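3.2 Parts, trays and the practice board

Before we come to the lessons themselves, we would like to spend a little while on the things our learners had in front of them, as so much of what follows depends on the size and feel of these parts. The workbench material at Indham was put together in March and was kept much the same throughout the study. Readers who have never opened a desktop computer may find Figure 4 a help with the terms used from here on.
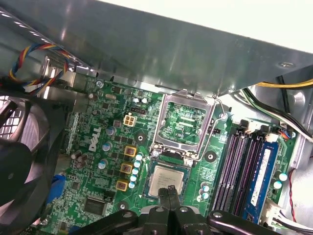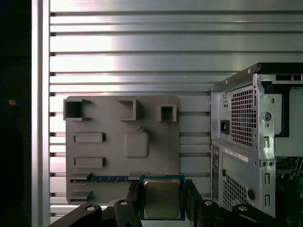
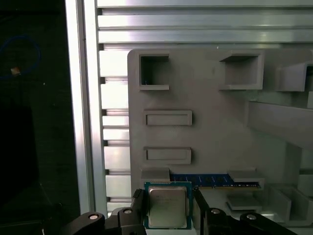
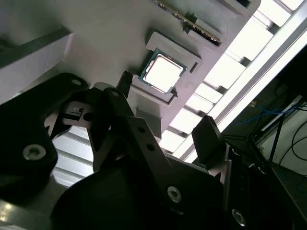
Figure 4. The processor, with its metal heat spreader and the circuit board showing at its edges, in all four views.

Seating a processor is a small job, and most people who do it for a living have long since forgotten how strange it felt the first time. The part is flat and square, it has very little to hold on to, and the beginner is told to keep fingers well away from the contacts and then, almost in the same breath, to line everything up and set it down gently. On a real board, such as the green Dell one in the first view of Figure 4, the socket has to be open before any of this can start, with its silver metal frame standing up and the wire lever raised at the side. We came to think of that open frame as the most useful teaching aid on the whole bench, as it shows a learner where the part belongs before a word has been said. It does crowd the hand a little, though, and the neighbouring parts make matters worse. The capacitors and the white four-pin power connector stand near enough to the socket that a nervous learner will spend half the time looking at them, and we learned to talk through those neighbours first so they could be put out of mind.

The practice board takes nearly all of that away. It is a plain grey template with the rough layout of a motherboard, and we chose to keep it plain, having tried a more detailed version at Skornholm that learners found charming but rather distracting. In the second view the raised rounded square in the middle stands in for the socket, and a thin blue strip resembling a memory module lies in a groove across the lower part. The open pockets and low slots, seen closer in the third view, give the eye something to steer by – "just below the two slots" was a phrase we heard many times over – and they let us talk about position without leaning on names that a newcomer has not yet learned. We were pleased by how quickly people took to this. Several told us afterwards that they had carried the same habit across to the real board, finding their way by shape first and worrying about the proper names later on.

A word should be said about where the parts wait between turns, which we had given too little thought in our earlier work at Flastum. There, everything lay together in a shallow dish, and a good part of each session went on picking things out of it and turning them the right way up. The present arrangement is kinder. As the fourth view shows, the processor can rest between two raised grey brackets, and a long, thin module like a memory stick can stand on edge in a slotted holder close by. The brackets leave a fair amount of the processor's edge open, and that matters, as the edge is the only part we are happy to see held. A part that sits in a known place can also be approached in the same way each time, and we would warmly encourage anyone planning a similar bench to settle on the resting places early, well before fussing over the board.

The metal lid brought its own small troubles, and we mention them here for the sake of colleagues who may wish to repeat the work. Under some angles of light it shines so strongly that the markings are lost altogether, as in the fourth view, while at other times faint printing can be made out, as in the first and third. Learners who had been taught to find the correct way round from the lettering were therefore at a loss whenever the light was against them. We changed the instructions after the opening sessions and asked everyone to look at the outline of the part and its circuit board instead, and the lettering was from then on treated as a nice extra.

Across the full study we recorded 599 seatings by 37 learners, each of whom worked on both the real board and the template. The scoring sheet, which we call Roy after the workshop where it was first drawn up, gives separate marks for the approach, the alignment and the final setting down, and it is described in Section 3.3.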